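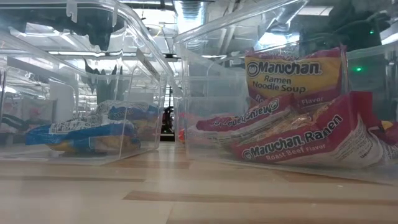

The food pantry in Covberg opens its side door at 2 in the afternoon, and by then the person who runs it has usually been in the building since breakfast. She has managed the place for six years. She agreed to talk about how a small-town pantry works on the condition that her name be left out, as she did not want the article to be about her.

"I'm paid, which surprises people," she said. "Part time on paper. I used to do inventory for a hardware distributor, and this is closer to that job than anyone would guess. It comes in, you write it down, it goes out, you write it down."

The pantry served 1424 households last year, counting each household once no matter how many times it came. The year before that the number was lower, but she does not like to compare the two. The pantry changed its sign-in sheet in March of last year, and under the old sheet a family that moved across town could end up listed twice.

"I won't give you a percentage," she said. "I'd be making it up. I can tell you that the line is longer and that the people in it are older than they used to be. That I can see for myself."

Most of what the pantry gives out comes from three sources. A grocery store on Duleck Road sends over what it can't sell. A regional warehouse delivers pallets. The rest comes from food drives at schools, churches and offices, and that is the part she has the most to say about.

"Drives are good for getting people to think about us," she said. "They're uneven as a way to get food. In November I can't walk down my own hallway. In July I'm buying peanut butter with cash."

She said the pantry can buy more with a donated dollar than a shopper can, since it orders by the case. She has given up saying so at school assemblies. Children want to bring a can, she said, and she would like them to keep wanting to.

What people give tends to follow what they have at the back of the cupboard. The pantry gets a great deal of canned pumpkin, cranberry sauce and green beans. It gets very little cooking oil, and almost no coffee, spices or diapers. Those are the things people ask for at the window.

"Oil is the big one. You can hand a family rice and beans and flour, and if they have no oil and no salt, you've given them a chore," she said. "I've got a sign up about it. I've had the sign up for six years."

Until two years ago, everyone who came in got the same bag, packed that morning. Now they pick from shelves, with a limit for each kind of food based on the size of the household. She had read about other pantries making the change and was against it at first. She thought it would be slow and that the first people in line would take everything good.

It was slow for a month. Then the regulars learned the room, and the line began to move at the old speed. What changed was the trash. Under the bag system, the staff would find cans left on the wall outside or in the barrel at the bus stop, put there by people who couldn't eat them or couldn't carry them.

"That stopped. I'd like to say it was my idea, but I argued against it for most of a winter," she said. 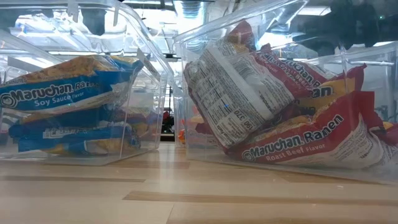
She keeps a close eye on foods that need no real kitchen. A fair number of the people who come in are staying in a motel or renting a single room, and they may have a microwave or a kettle and nothing else. She asks about this at sign-in, in one question, and the answer goes on a colored card that shows which shelf to start from.

"Noodles, oatmeal, tuna in the pouch, crackers, soup with a pull tab," she said. "Somebody will always tell me noodles are too salty. They are salty. Then I ask what that person would make in a motel room for dinner, and we usually get somewhere."

Two summers ago she tried adding fresh vegetables to that shelf and watched most of them come back or go soft. Carrots and apples worked. Squash did not. She now sends the squash to the regular shelves and keeps the apples for people with no stove.

The building itself takes up much of her week. It was a shoe store, and the back room has one outlet and a floor that slopes toward the alley. The walk-in cooler was bought used from a restaurant supplier called Skullel and has been repaired twice. The pantry is raising money to replace it. A local trucking company, Queiroz, has offered to haul the new one for free when there is a new one to haul.

Asked what she would do with a large gift, she said she would fix the floor before anything else. Then she would pay for a second evening. The pantry is open past five only one night a week, and she knows there are people in town who work days and don't come at all.

"They're not in my numbers," she said. "I count who walks in. I've got no way of counting who couldn't get here."

She also wanted to correct a few things that she hears often. The pantry does not ask for proof of income. A person does not have to be out of work to use it, and more than half of the adults at the window have a job. Dented cans are fine unless the dent is on a seam. Homemade food can't be accepted, including jam, and she is sorry about the jam.

Dates on packages come up nearly every day. Many of them are the maker's guess at best quality, she said, and the pantry follows a chart from its warehouse that says how long past the date each kind of food may be given out. Baby formula is the exception and is thrown away on the day. The chart is taped next to the sink, and anyone who asks is shown it.

The pantry's fall drive begins on 12th September and has a goal of 100 cases. This year the flyer lists only five items: cooking oil, coffee, canned fish, diapers in the larger sizes and shampoo. Last year's flyer had thirty, and she said that no one read it, herself included.

Donations can be left at the side door during open hours. She asks that bags not be left out overnight, as the raccoons have learned the schedule too.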